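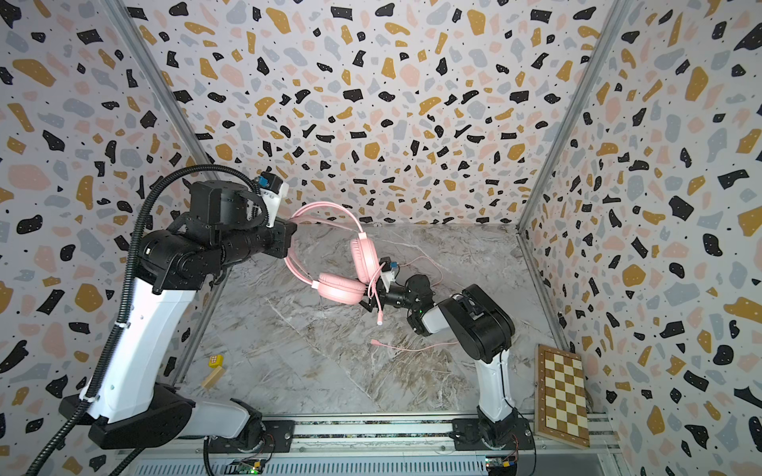
*Photo: Engebretsen*

# Molla Word Study Kit, Grade 2

174 word cards, a teacher guide, sorting mats and a sheet of blank record forms. Published by Molla, sold here as a boxed set or as refill packs.

We sell a lot of spelling programs and we don't believe most of what is printed on their lids. The Molla box says it will "transform your spellers." We have read the guide cover to cover and can't find the page where that happens. What we found is a fair set of word sorts in a sensible order, with some weak spots you should know about before you spend your supply money.

## What's in the box

- 174 printed word cards, sorted by spelling pattern
- Sorting mats, double-sided, with two-column sorts on one side and three-column on the other
- Teacher guide, spiral bound
- Record forms, free to copy for your own classroom
- One placement check

The box doesn't include student notebooks, although the guide talks as if every child has one. Any lined notebook will do. Molla sells its own with the logo on the cover and we don't stock it.

## How the lessons run

Each week has one pattern or one contrast, such as long *a* spelled *ai* and *ay*. On the first day the teacher reads the words aloud with the group, checks that everyone knows what they mean, and sorts a few together. Students then sort the rest with a partner and say why each word goes where it does. The next days are for hunting the pattern in books, writing the words in sentences and a short check at the end.

The talking is the part worth paying for. A child who can say "*ay* goes at the end" has learned something that will help with words that aren't on the cards. A child who has quietly copied the columns from the kid across the table hasn't, and the mats will look exactly the same. The guide gives this a single paragraph. We would have liked a few pages, with sample questions for the teacher to ask when a sort is wrong.

Molla claims the whole routine fits in fifteen minutes a day. Maybe with a group of six. With a class of 25, passing out cards, collecting cards and finding the one that slid under the radiator will eat a good part of that. Plan for longer until the habit sets in, and bag the cards by week before school starts.

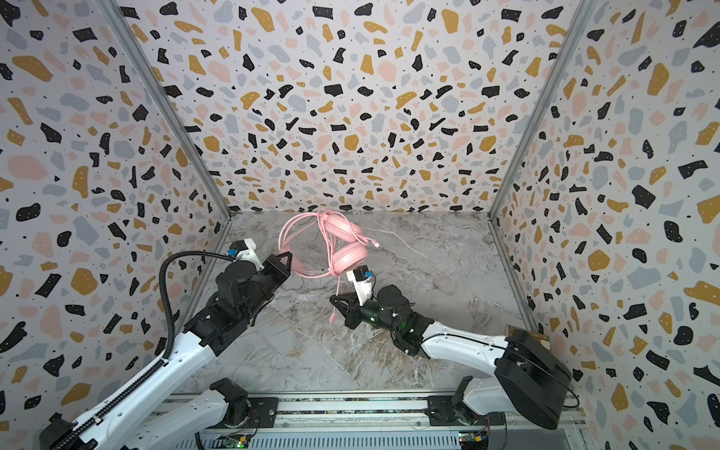
*Pink over-ear headset, two robot arms.*

## The placement check

It is short, and that is both the good and the bad of it. You read out a list, students spell, and a chart tells you which unit to start in. The trouble is that the chart goes by total score. Two students can land on the same number with completely different mistakes - one is missing every vowel team, the other is dropping endings - and the chart sends them to the same place.

Look at the errors yourself and ignore the total if they disagree with it. If your school already gives a spelling inventory, use that one and skip Molla's.

## The Wimonano edition

Wimonano is Molla's name for the version with bigger type and picture cards added. It costs more. The bigger type is a real improvement for students who lose their place, and the picture cards are handy for children who are still learning English and may be sorting words they have never heard.

Some of the pictures are poor choices, though. The card for *trail* could easily be a road. Go through the pack once and pull any card you had to guess at yourself. For most classrooms the standard edition plus a few of your own sketches will do the same work.

## Does it raise scores?

The catalog copy says the words have been "proven in classrooms," with no study named. We asked and were sent a brochure. Take that for what it is worth.

The method, comparing words by sound and spelling, is an old one and plenty of teachers swear by it. That isn't evidence for this box in particular. Try one unit, then look at what students write when they aren't being tested on it. If *rain* is correct on the weekly check and turns up as *rane* in a science notebook, the unit needs another pass, whatever the record form says.

## Compared with Hirnemard

Customers often ask about the Hirnemard binder, which we also carry. Hirnemard gives you 100 reproducible pages and no cards. You do the cutting, or your students do, and the paper slips last about as long as you would expect. On the plus side, every child gets a personal set and can take it home.

Molla's cards are stiffer and shared. Choose Molla if you run small groups that rotate. Choose Hirnemard if everybody works on the same thing at once and your copier is dependable. We see no reason to own both.
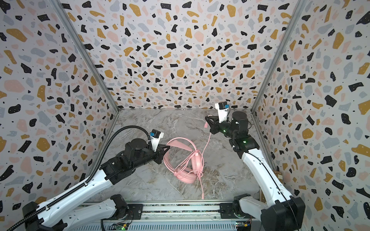 ## Who should skip it

- Teachers whose reading program already has word sorts. Check the back of your manual first, where they tend to hide.
- Anyone hoping for a full phonics course. The guide takes it for granted that students can blend and read short-vowel words.
- Families teaching one child. The partner work is most of the lesson, and you'd be buying mats for a crowd.

## Ordering and returns

Boxed sets ship from Engebretsen's warehouse. Orders placed in August go out slowly every year, so January is a better time to buy if you can wait for the spring half.

Sets can be returned if the cards are still banded. Refill packs can't be returned once opened. Lost a single card? Write the word on an index card. We do sell the refill, but it's a lot of money for *spray*.

School purchase orders are accepted. Please put the edition on the order form, standard or Wimonano, as the boxes have the same cover.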